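From the Craft Room: Winding Down the Button Drive

Well, friends, the button jars are full. When I put the first one out by the coat hooks at Calloway I thought we might get a cupful of shirt buttons and maybe a safety pin or two, and instead you have buried us, and I could not be happier! The final tally is 59 jars, and that does not include the cookie tin that came over from the Lillen Street group with its lid taped shut and a note saying "do not open near the cat."

For those of you who are new, the drive started with the winter coats. Every November we mend coats for the swap table, and every November we run out of big buttons, the kind with four holes that can stand up to a child yanking on them. Last year we sent 18 coats home with toggles on them (very handsome toggles, but still). So this year we asked early, and you went through your mothers' sewing boxes and your own junk drawers and you brought us everything.

Sorting took us three long evenings. We tried going by color first, which was lovely to look at and no use whatsoever when you need two the same size, so on the second evening we tipped it all out and began again by width. My apologies to the people who had just finished the blues. Matching sets of four or more are now strung on thread and hanging on the pegboard. Singles are in the muffin pans. Anything with a shank is in the drawer marked "zippers," and yes, I will be making a new label.

A few practical things before I ramble on too far. The mending tables are open from 6:30 in the evening, and the side door sticks, so give it a good shove. Please bring your own scissors if you have a pair you like. We have thread in black, navy, brown and a green that somebody must have bought by the case. If you can do a decent buttonhole by hand, come and find me, please, as I have a stack of cardigans that need you.
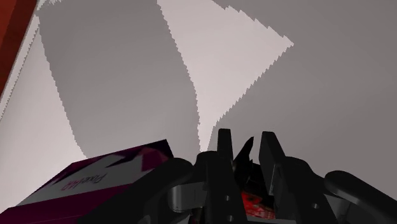 The money side is simple this year. The Plinska bake table brought in $275, and it is all going toward lining fabric and a new iron. The old one spits brown water, and I have lost a good cream wool to it. If anybody has a source for quilted lining at a fair price, I would love to hear about it, even if it means a drive out to Piritz.

Coats for the swap can be left on the rail in the hallway. Do check the pockets first!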